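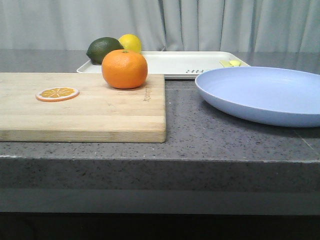 Fruit sorting set on the bench, with board, tray and plate

Drondier Club Kit for school robot clubs. The kit has the exercise cards and props for one team. Price is 90 per team. The arm is sold separately.

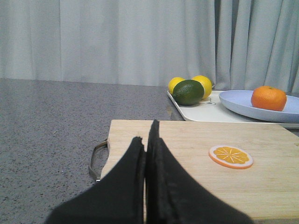
Open gripper over the cutting board

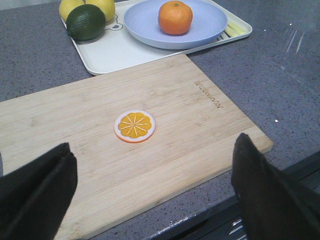

Zurnulside students use this kit in the Parnstead club cup. A run gives up to 100 points. We advise beginners to start with a flat piece, like the toy orange slice on the board, and to try the round fruits later. Orders for September are open.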